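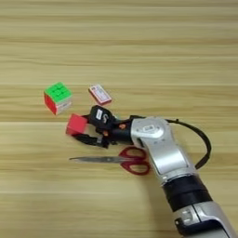
Figure 3. A puzzle cube, solved on the three faces that can be seen, on a wooden tabletop.

4.2 What people keep within reach

We turn now to the part of the study that gave us the most pleasure to carry out, and which took a good deal longer than we had planned, largely through our own fault, as we kept stopping to chat. Having asked our households in Vindodley about the rooms they used in the evening (Section 4.1), we went on to ask them which small pastimes they kept out on a table or shelf, ready to be picked up, and which they put away in a cupboard between one use and the next. By a pastime we mean anything done with the hands for its own sake: puzzle cubes (Figure 3), playing cards, jigsaws, knitting, whittling, crosswords and so on. We left out musical instruments, which Kettler has treated at length elsewhere and with far more patience than we could muster.

Of the 206 people who kept an evening diary for us, 100 named at least one pastime that lived permanently out in the open. The diaries were filled in by hand, usually between supper and bedtime, and we are very grateful for the care that went into them, even where the handwriting defeated us (Mirsad Dervishi read the worst of them aloud over several long afternoons, and we owe him a great deal of tea). Altogether they gave us 482 separate entries in which somebody picked up a pastime, however briefly, and said a few words about how it went.

The plainest finding is that things left out were picked up often and for short spells, while things put away were taken up seldom and then kept going for most of the evening. A jigsaw brought down from the top of a wardrobe was an occasion, and people wrote about it as one, with notes on who sat where and whether the lamp was any good. A cube or a pack of cards on the kitchen table was hardly noticed at all. One diarist in the Teten terraces wrote that she had "done a bit of the cube" while the potatoes boiled, again while waiting for her sister to ring, and a third time for no reason she could think of. We became very fond of this diarist.

It would be tempting to say that leaving a thing out makes people use it more, and in an earlier draft we did say so, until Marisol Ayala pointed out, kindly but firmly, that people may simply leave out whatever they are already using. Our diaries cannot settle the matter. We did ask 46 of the households to move one pastime from a cupboard to a table during April, and most reported handling it more often, though several also said that they felt rather watched by it and were glad to see it go back.

A word should be said about age, as we are always asked. Older diarists were a little more likely to put things away, but many of them also had more cupboards, and once we allowed for the size of the home there was very little left of the difference. Abdelghani El-Sayed found much the same in his interviews in Bulta, where the homes are smaller and nearly everything ends up on the table by evening. We come back to the question of space in Section 4.3, where the floor plans are discussed.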